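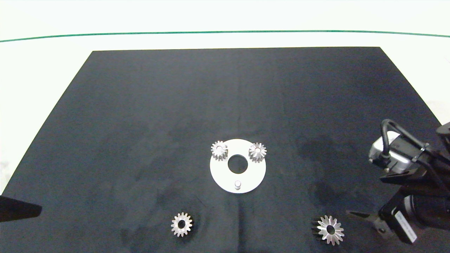 Cluvgate Productions
The celebrity edition of Braltira returns to television in November. This thread sets out the format, the training arrangements for the cast, and the procedure for studio tickets. 1/15

Cluvgate Productions
Six well-known performers will take part this season. Each has agreed to ten weeks of dance and fitness training before the live shows begin. The names will be released one at a time on this account, beginning next month. 2/15

Cluvgate Productions
Several entertainment sites have published cast lists in recent days. None of them came from us. We will not confirm or correct individual names before the official announcements, and silence on a name should not be read either way. 3/15

Cluvgate Productions
Rehearsals are taking place in Seltham. The live shows will again come from the Dvořáček Theater, which has new seating and a wider stage following last winter's building work. 4/15

Cluvgate Productions
Last season drew many comments, in the press and on social media, on the weight and appearance of cast members. We received letters from viewers on this subject and discussed them with the performers who took part. 5/15

Cluvgate Productions
As a result, the weekly weigh-in segment has been dropped. There will be no "before and after" pictures in the show or in its advertising. Training footage will cover routines, coaching and preparation for each live performance. 6/15

Cluvgate Productions
Two members of this year's cast became parents within the past year. Their training plans were drawn up with their own doctors. Questions about their recovery, diet or clothing size will not be taken at press events, and interviewers have been told so in writing. 7/15

Cluvgate Productions
Performers remain free to talk about their own health and exercise habits if they wish. What they choose to share in magazines or on their personal accounts is a matter for them, and we ask outlets not to present such remarks as statements from the program. 8/15

Cluvgate Productions
Studio tickets: there are 600 seats for each live show. Tickets are free of charge and are given out by ballot. Applications open at 9 a.m. on the first day of next month through the Braltira website. Each household may apply once for the season. 9/15

Cluvgate Productions
We received 3,607 ballot entries for last season's final alone. Applicants who list more than one show as acceptable will have a better chance of a seat. Applying early in the ballot period makes no difference to the result. 10/15

Cluvgate Productions
Tickets carry the name of the successful applicant and may not be sold or passed on. Last season 239 tickets were canceled after being offered for resale. Guests whose tickets are canceled for this reason may not enter the ballot for the following season. 11/15

Cluvgate Productions
Doors at the Dvořáček Theater open at 5:30 p.m. and close at 6:45 p.m. Guests arriving after that time cannot be seated, even with a valid ticket. Phones must be switched off in the auditorium. Guests must be at least 14 years old, and those under 18 must come with an adult. 12/15

Cluvgate Productions
Guests who use wheelchairs, or who need step-free seating or a sign language interpreter, should say so on the application form. These places are drawn in a separate ballot, and a companion seat is included. 13/15

Cluvgate Productions
The rehearsal building in Seltham is not open to the public. We ask fans and photographers not to wait at the entrance or in the parking area, which is shared with a medical office. Autograph requests may be sent by mail to the program's office, and the address is on our website. 14/15

Cluvgate Productions
Viewer voting will be free online, with one vote per account in each round. Full voting terms will be posted before the first live show. Press requests, including interviews with the cast, should go to the Cluvgate press desk. Messages sent in reply to this thread are not monitored. 15/15

Cluvgate Productions
Correction to post 12: doors open at 5:15 p.m. The closing time of 6:45 p.m. is unchanged.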